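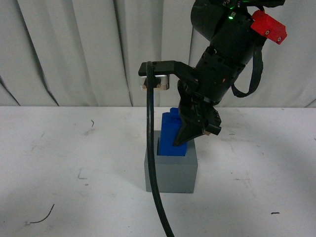
A black arm over a white tabletop, with a bit of red up top.

I joined the Honby evening choir at an age when most people are quietly leaving choirs, and I couldn't read a note. I still can't, really. I can tell when the dots go up and when they go down, and for an alto that gets you through most of a Christmas concert!

My first rehearsal was awful. I stood next to Magdolna Vida, who has a voice like warm toast, and mouthed along like a goldfish for two hours. Then we got to the last song, an old round, and something came out of me — not loud, not pretty, but in tune. I sang it all the way home (sorry, neighbors).

I wrote a few lines about it in this magazine's newsletter and my inbox filled up. So many of you were told at school to stand at the back and hum!

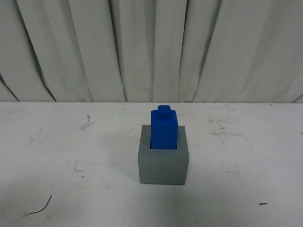
Omolara Okeke wrote that her teacher gave her the triangle at eight and she didn't sing in front of another person until her own daughter's wedding. She joined a group in Bralivano that same month, and now she wants to know why every song for beginners has to be so slow.

I'm with her on the slow songs. Our director, Jummai Chukwu, starts us on fast ones, because you don't have time to worry about your breathing when you're chasing the words. The worrying comes later, in the long held notes, where 19 altos all run out of air at the same spot.

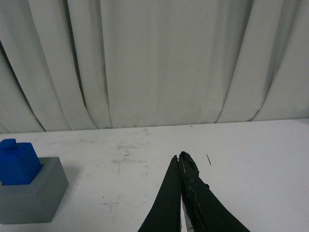

We've learned to stagger it now, so you sneak a breath while your neighbor holds on, then you swap. I practice in the car with the windows up. My range has crept up a little too, and there's a high D in our August program that I used to skip and now hit maybe one night in two.

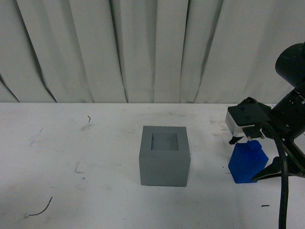

Do you need to audition for a local choir?
Plenty don't ask for it. Ours just has you sing a scale at the piano so Jummai knows which row to put you in, and then somebody hands you a folder.

Mine is green and has coffee on it. We sing on 18th August, and I've already started on the throat lozenges.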